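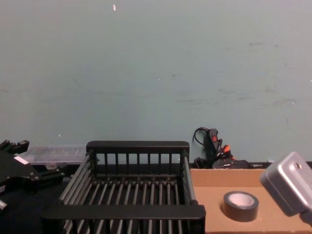 关于我们 > 我们是谁,在做什么

先把大家最关心的问题答了:机器现在能不能替您做家务?能做一部分,慢,而且得看是哪只碗。

Tammont 是一家给家务和车间杂活做机器测评的小公司。我们不造机器人,也不卖机器人。厂商把机器送来,或者我们自己掏钱买来,装到桌边,给它派活,然后把结果写成报告。活都是普通的活:把盘子插进沥水架,把胶带放回该放的地方,把零件按大小分到盒子里,把毛巾叠成一个长辈看了不会叹气的形状。读报告的人有酒店后厨的主管,有小五金厂的老板,也有一些单纯不想洗碗的人。最后这类读者最热心,来信也最长。

公司的来历

Tammont 成立时只有一张桌子和一个问题。当时我们几个人都在一家做仓储设备的公司上班,午饭后轮流洗饭盒,洗的时候总有人说,再过两年这事就归机器了。两年过去,饭盒还是我们洗。有人提议把“再过两年”这句话认真查一查,查着查着就辞了职。

第一份报告叫《谁来收碗》,讲的是把洗好的餐具从水槽边挪到架子上。我们原以为一个周末能写完,最后写到了第二年三月。难处全在细节里:盘子立在架上,差一指宽就会倒;玻璃杯倒扣过去,杯口压在铁丝上,人手一听声音就知道该松一点,机器听见了也不往心里去。报告发出来以后,有厂商来信说我们的架子选得太刁钻。架子是楼下超市买的。

现在团队有四个人做测试,一个人写报告。写报告的那位坚持认为自己也是测试的一部分,因为碗最后都是他洗。

我们怎么测

规矩不多,写在墙上的那张已经掉了,所以在网站上再写一遍。

东西用家里和车间里真有的东西。沥水架就是普通的黑色铁丝沥水架,底下一根根圆杆,盘子爱往哪边歪就往哪边歪。不用展会上那种给夹爪专门开了槽的架子。厂商如果坚持要用自家的架子,可以,报告里另起一栏,栏名叫“自带餐具”。

桌子不清场。真实的厨房和工位上总有插排、线、一卷不知谁放下的胶带,还有一只装着杂物的塑料收纳盒。很多机器在空桌面上表现得像个优等生,旁边多出一个浅纸盒就开始犹豫。我们认为犹豫也是成绩,照样记。

人不帮忙。测试开始以后,谁也不许伸手扶盘子,哪怕它正在以一种令人心碎的速度滑下去。新同事多半要练一阵子才能把手揣住。

失败要写全。报告里有一节叫“它当时在想什么”,专门描述机器停住不动的那些时刻。这一节读的人最多,厂商最不喜欢。有位厂商代表建议改名为“策略性停顿”,我们讨论之后,把这个叫法收进了词汇表。

到目前为止能做什么

我们的任务库里现有 1226 条任务记录,厨房和洗衣占了大半,其余是车间杂活。翻完这些记录,可以比较有把握地说几句。

形状固定、位置固定、不怕磕碰的东西,机器已经做得不错。同一种塑料盘,同一个架子,一只接一只地放,它不嫌烦,也不看手机。车间里把同规格的零件从甲盒搬到乙盒,也是这个道理,夜班尤其划算。

形状杂的就差一截。家里的碗柜没有哪家是成套的,结婚时买的那套早碎了几只,后来补的又比原来深一点。这点差别人根本不会注意,机器会郑重对待,有时郑重到放弃。锅盖是公认的难题,滑、重、把手长在中间,放进沥水架以后还会自己转半圈。

软的东西最难。抹布、毛巾、袜子、电线,每次拿起来都是另一个样子。Flokby 是我们自己搭的一套叠衣测试流程,拿同一条浴巾反复测,分 5 级打分。最高一级的标准是“可以直接放进客人用的浴室”。暂时没有机器拿到过,我们团队里也只有两个人拿到过。

还有一类活,问题出在活的两头。把盘子放上架子算一件事,可是谁把盘子从饭桌端过来,谁把剩菜倒掉,谁发现洗洁精用完了,这些都不在演示视频里。一位开小饭馆的读者写信来算过账:机器收碗省下的工夫,刚好够他站在旁边看机器收碗。我们征得他同意,把这封信贴在了茶水间。

常被问到的几件事

常有人问什么时候该买。如果您的活天天一样,地方固定,出了错也只是重来一次,现在就可以认真谈了,记得先要一份失败记录。如果您说的是家里的厨房,建议先买个好用的架子。

也有人问我们是不是看不起这些机器。没有的事。一台机器头一回把一只歪口的碗稳稳放进架子里,我们全屋子的人都会停下来看,有一次还鼓了掌,隔壁公司过来问是不是谁过生日。我们对机器的要求和对室友的要求差不多:洗干净,放稳当,别把活说得比做得多。

还有人问测试费怎么算。厂商付费测试,报告一样公开发布,付费不能换措辞。想提前看稿可以,想改事实请带着新的测试结果来。曾经有客户问“基本完成”能不能写成“完成”,答复是可以,等那两只杯子从地上捡起来以后。

合作与项目

Brornano 是我们和几家小五金厂一起做的车间杂活项目,测分拣、上料、收工具和缠线。缠线那部分目前的进展是:工厂师傅看了机器缠的线,提出可以免费教它。

Venkataraman 是厨房方向的长期记录,同一批任务每年三月重做一遍,用同样的餐具、同样的桌子,看看一年过去到底长进了多少。碎掉的餐具按原样补齐,补不到的就从任务里划掉,并在附录里写明它是怎么没的。附录写得相当克制。

想送机器来测,或者手里有一件您觉得机器一定做不了的家务,都可以通过页面底部的表格告诉我们。请写清楚东西的大小、平时放在哪儿、谁在做、做一次要多久。“我爱人在做”也算有效答案,我们会替您保密。

参观请提前预约,每次最多接待四位。来的时候请不要穿太宽的袖子,茶水自便,杯子用完请自己洗。

本页更新于 2025年8月12日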